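Handout 2: Disposable or reusable?

Most of you will have heard that a reusable cup "pays for itself" after a set number of drinks. Treat any such number with suspicion. The Brakura leaflet says 15 uses. The Nevosow leaflet, which describes much the same kind of cup, says 1,052.

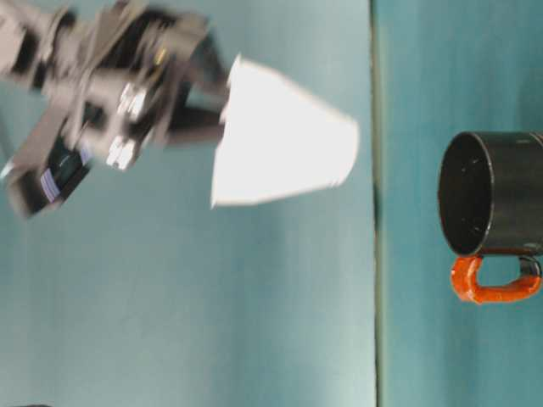

Both can't be right for the same drinker, and neither leaflet says how the cup gets washed. Hot water costs energy. A cup rinsed cold and a cup run through a half-empty dishwasher shouldn't share a figure.

Before class, read the Szekeres summary and mark every sentence that gives a result with no method behind it. I found around 8.

White throwaway against black keeper is the comparison we'll use: one light and plain, the other dark with a bit of orange on it. 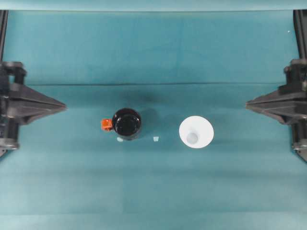
Notes by the Pandon course team, revised January

Looks prove very little. A dark, glossy surface suggests something made to last, and sellers know it. Ask how long people keep the thing before it is lost or replaced. The leaflets are silent on that too.
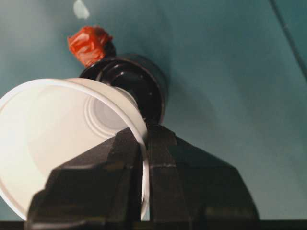 For discussion

1. Who chose the number of uses, and what would they gain from a lower one?
2. Does a "disposable" cup used twice still count as disposable?
3. Which missing fact would change your mind? Bring it in writing, half a page at most.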